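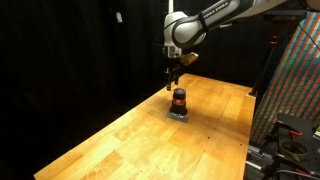
The long bench with one of the dark-lidded canisters on its grey mat.

Progress report to the Gilus Community Fund
Jurkomville Shared Workroom: benches, storage and pantry packing
Reporting period ending November

We're very pleased with where the workroom has got to. When we last wrote to you the benches were still stacked against the back wall and half the dry goods were living in the hallway. Everything is now in the one room, the benches are up, and people are using them most mornings from 9 until lunch.

Benches

The grant paid for 4 wooden benches, and all of them are in place. We bought them second-hand from a school workshop in Unmont that was clearing out, so they came with plenty of history in the tops: old screw holes, blotches, the odd stain that isn't going anywhere. We talked about sanding them right back and decided on a light sand and two coats of oil. The colour came up beautifully! It's a warm honey shade that makes the whole room feel more cheerful, and the small holes don't bother anyone who is weighing out lentils.

The tops are glued strips of light wood and very solid. One bench had a wobble at the window end, which turned out to be a missing bolt, and that has been replaced. We'd like to re-oil the lot each autumn and have put a tin aside for it.

Jars and canisters

This is the part we've enjoyed most. Our call for clean, lidded containers went out in the Jurkomville newsletter and we've had over 900 handed in, in every shape you could think of. The tall ones go to pasta and rice, the squat ones to spices, tea and seeds. The dark canisters with the maroon lids have become favourites for anything that should be kept out of the light, and we've begun setting aside every one that comes through the door. We leave the original label band on if it's sound and tie a tag to the container with the contents and packing month.

Labels that won't stay put get soaked off overnight in the big sink with washing soda. Lids are sorted separately, and there is now a labelled tub for orphans (a surprising number find a partner within a fortnight).

Mats

A small change that has worked well is the square grey mats. Each packing spot has one, and the container being filled stands on it. They mark out the spots so people aren't bumping elbows, they keep oil and sticky rings off the wood, and they wipe down in seconds. We had budgeted for a plastic cover over each bench and haven't needed it.

Spending

Benches, oil, hardware and delivery came to $1,067 all up, which leaves us slightly under the equipment line. With your approval we'd like to put the balance toward a second set of scales. The queue for the current set is the main thing slowing down a busy morning, and Matić Kitchen Supplies has offered to hold one at the sale price until we hear from you.

Still to do

The shelving along the north wall is late. The brackets supplied were the wrong depth for our boards and the replacements are on order. In the meantime filled containers are going into crates under the benches, which is fine for now but means a lot of bending, and a few of our older packers have quite reasonably asked when it will end.

We also need better lighting at the far end of the room. It gets gloomy there by mid-afternoon, and reading a handwritten tag is hard work. An electrician has looked at it and a quote is on its way. We'll forward it when it arrives, along with photos of the shelves once they're up and full.

Workroom Coordinator, Jurkomville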